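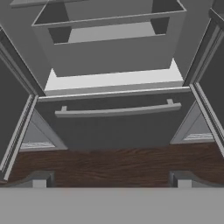 Fridge with both doors open, freezer drawer closed (computer render)

First time grant application for a small dairy herd - what goes in the budget?
posted by Wirgate, April 6, 2024

We milk Jerseys, small herd, and want to apply for the breed association project grant. Deadline is in June. Plan is to compare 2 mineral programs on dry cows. Form asks for a "detailed budget" and thats all it says. Do I put our own labor in? Also do they pay up front or after? Never done one of these.

Dirnano
Yes put labor in, but as your match, not as something you want paid. Ours got kicked back once for that. Use whatever you pay hired help per hour and keep a log from day one. Get written quotes for the mineral and the lab work. We asked for 400 dollars for milk testing and the lab bill came to 389, had to send the difference back with a form. So quote first, then fill in the number.

Up front or after depends on the group. Ours paid half at the start, rest when the report was in. Call the office and ask - they were nice about it.

Aguirre
just call them

Sestport
Agree with Dirnano mostly. Would add - get your vet or extension person to sign a letter, ours took 3 weeks to come back so ask early. And say how you'll split the cows into groups. Reveiwers want that more than a fancy budget. Keep it to one page if you can.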